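4.2 Table height, seating and the length of stay

The second group of findings concerns the furniture itself. Across the four sites – Vimen, Arkberg, Sezer and Tallby – the shared tables in the reading rooms differ in height, depth and finish, and these differences proved to have a stronger link with length of stay than either lighting or noise. The analysis in this section draws on the 2715 visits for which both an arrival time and a departure time were recorded. Visits in which the person moved from one table to another are treated separately in Section 4.4.

Table height was measured from the floor to the upper surface at the midpoint of the long side. Chairs were not matched to tables at any of the four sites. At Arkberg, chairs from the former lecture hall had been mixed with those bought for the reading room, and a visitor might find two seat heights at the same table. We therefore report the clearance between seat and table and leave table height out of the main model. Where clearance was small, visitors tended to sit back from the table and to keep books or papers in the lap. Where it was large, they leaned forward on their forearms, and a number of them mentioned tired shoulders in the exit survey.

Surface finish was coded as pale, medium or dark, following the scheme set out in Section 3. The coding was done twice by different members of the team, and cases of disagreement were settled by a third. Pale wood-grain surfaces (Figure 12) were coded as pale even where the grain was strongly marked. Dark surfaces were found only at Sezer and in the older of the two rooms at Tallby, a limit on the comparison to which we return below.

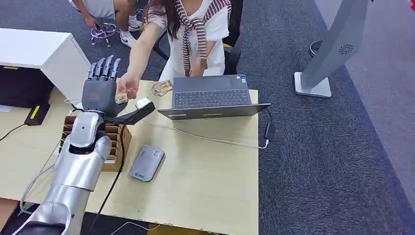
Figure 12. Table with a pale wood-grain surface, in use by a seated person.

Yaryna Kravchuk, commenting on an earlier draft of this section, objected that finish and age of furniture could not be told apart in our data, as the dark tables were also the oldest ones and had been placed nearest the windows. She suggested that what we had first described as a preference for pale tables might be no more than a preference for tables that did not rock.

We accept the substance of this objection. The dark tables at Sezer were the only ones in the study with a recorded history of repair, and uneven legs were noted on several of them during the first site visit. When visits to those tables are removed, the difference in median stay between pale and dark finishes becomes smaller and no longer meets the threshold adopted in Section 3. The remaining dark tables, all at Tallby, account for 107 visits. This is too few to support a separate estimate, and we make no claim about finish in the summary of results.

The relation between clearance and length of stay does not depend on the same tables and is not changed by their removal. It holds at each site taken alone, although the estimate for Vimen is less precise than the others. Vimen closes its reading room at 6 p.m., two hours before the other three, and many stays there ended at closing. These visits were treated as cut short in the model. A simpler approach, in which they were dropped, gave a steeper slope for Vimen and left the other sites as they were.

Depth of table had a weaker effect. On narrow tables, people seated opposite one another kept their belongings within a small area, often marked out by a bag or a coat, and the seat directly across from an occupied one was usually the last to be taken. Observers at Arkberg noted that visitors who arrived in pairs showed the reverse pattern and chose facing seats even when the whole of one side was free. Pairs were recorded as a single visit if both people left together. This rule was applied late in the pilot and then extended to the full study, so the pilot counts given in the appendix are not directly comparable with those reported here.

Of the visitors who completed the exit survey, 262 gave a written answer to the open question on comfort. The chair was named more often than the table, and the most common request was for a seat that could be adjusted. Several respondents at Tallby asked for a footrest. Comments on the table itself dealt mostly with its edge, which at Sezer is square and fairly sharp, and with the lack of room for a bag. Very few mentioned color or finish, a result in keeping with the revised reading given above.

Two limits should be noted. First, observers recorded stays from a fixed point in each room, and at Tallby a row of shelves blocked the view of the two tables farthest from the door. Departures from those tables were logged when the visitor passed the desk, and the times may run slightly late. Second, the observation period ended in December, when students preparing for examinations make up a larger share of visitors and stay longer whatever the furniture. A term for month was included in all models – its effect is reported in full in the appendix – but a study covering a whole year would be needed to separate the season from the mix of visitors.

The next section takes up the question of lighting, using the same set of visits.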